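The long life of the second fridge

Cheap, small and rarely thought about, the mini fridge has moved out of the student bedroom and into the rest of the house.
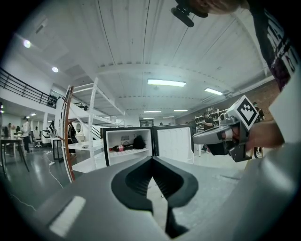 A small white refrigerator with its door open.

Wanda Jakubowski bought her first small fridge in September, the week she started nursing college, and she still has it. It has lived in a hall of residence, two shared houses and a garage, and now stands under the worktop in her utility room in Hutchins, where it holds cat medicine, oat milk and the birthday cakes that will not fit anywhere else.

"I never decided to keep it," she says. "Every time I moved, it was the last thing left in the room, so it went in the car."

A lot of people own a second fridge on much the same terms. It arrives for a reason, the reason goes away, and the fridge stays plugged in. Trinity Ridgeway has run a second-hand appliance shop in Illora for 19 years, and says small fridges used to be a trade with two busy weeks. They went out when term began and came back when it ended. Now they sell all year, and the buyers are older.

"I get people setting up a room for a parent," she says. "I get people who work from a shed. A man bought one last month for fishing bait, at his wife's request. Students still come in, but they ask for air fryers."

Most of her stock costs less than a weekly shop for a family. She tests each one overnight with a thermometer in a glass of water on the middle shelf, and turns away anything that has not settled below five degrees by the time she opens up. The usual fault is the door seal. A seal that has gone stiff can often be brought back with warm water and a bit of patience, but one that has split needs replacing, and on the cheapest models a new seal costs more than the fridge is worth.

The other fault is ice. Many small fridges have a little freezer box at the top, with no proper door of its own, and frost gathers on it until the box will barely take a tray of ice cubes. The answer is to switch the thing off, empty it, put a towel down and wait. Ridgeway says people will not wait. They go in with a knife, pierce the lining where the coolant runs, and bring her a fridge that can't be mended.

"I keep one by the till with a hole in it," she says. "It saves me talking."

What they cost to run is harder to pin down than the price on the tag. A small fridge does not use a small share of the power a large one does. The motor may be modest, but the walls are thin, there is not much food inside to hold the cold, and opening the door lets out a good part of the air. When Wumpini Tetteh, a retired electrician, put plug-in meters on the appliances in his own home in Cillisura, he found that the little fridge in his study had used 190 units of electricity over the year. The tall one in the kitchen, which feeds four people, had used 278.

"I had told my wife it cost nothing," he says. "So that was an awkward evening."

His was an old model, pushed tight into an alcove next to a radiator. He moved it to the opposite wall with a hand's width of space behind it, and turned the dial down from its coldest setting. The next few months were better. He has since written to the residents' newsletter suggesting that everybody look behind their fridge once a year, and has offered to lend out the meters.

Garages bring trouble of their own. Plenty of fridges are built to work in a room kept at an ordinary indoor temperature, and in a cold garage the thermostat can decide that no cooling is needed at all. That does little harm to a crate of lemonade. It matters more for a fridge with a freezer section, where the food can begin to thaw in the middle of winter. The climate class on the rating plate, usually found inside the cabinet or on the back, gives the range of temperatures the fridge was designed for, and it is worth reading before you carry the thing anywhere.

Noise is the complaint that brings most of them back to Ridgeway's shop. A hum that goes unnoticed in a kitchen at midday is a different matter three feet from a pillow at two in the morning. Levelling the feet helps. So does taking the bottles out of the door, where they knock together each time the motor cuts in.

There are people who have gone the other way and made the small fridge their only one. Myrtle Nguyen-Tran, a translator, got rid of her full-size fridge when she moved to a one-bedroom flat above a bakery. She shops every second day, keeps eggs and most fruit on the counter, and says she throws away far less than she did.

"I used to have over a dozen jars in the door," she says. "Mustard, mostly. I can't tell you where they all came from."

She misses having a proper freezer, and has an arrangement with her downstairs neighbour, Yamila Zúñiga, who owns a chest freezer and lets her have the left-hand basket. In return Nguyen-Tran takes in parcels. When friends come to dinner the wine goes out on the window ledge, and in summer it goes in the bath with a bag of ice.

Zúñiga has thought about copying her, but says she would miss the space. Her own second fridge is a Bostano, bought for a christening party and kept on the landing ever since. It has cheese in it at the moment, and a jar of pickled lemons that she plans to open at Christmas.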